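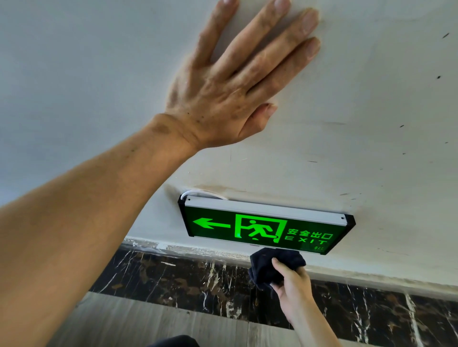

Exit sign wipe, black cloth in the right hand, left hand braced on the ceiling.

March, Sunday, 7:40 start. Erer cleaning kit review, stairs and corridor at Gerkham. The question is whether the Erer arm can take over overhead fixtures from the manual round.

Quote is 865 a month with the arm, 458 for the floor unit alone. Radlow came in at 767 but has no overhead tool yet.

Points for the spec:
– sign housings need one hand steadying, one wiping
– stain above the sign goes to building maintenance
– chipped plaster edge by the marble, keep contact force low

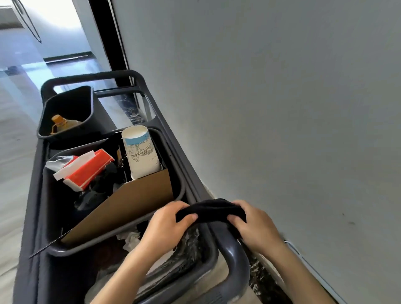
Cloth folding over the cart handle, bins behind one another.

Erer's brochure lists cloth folding as "supported". Asked Ojo for their test data on dark cloth over dark plastic. Also want to know if the cart dock fits ours – the drawing only gives a length. No reply yet.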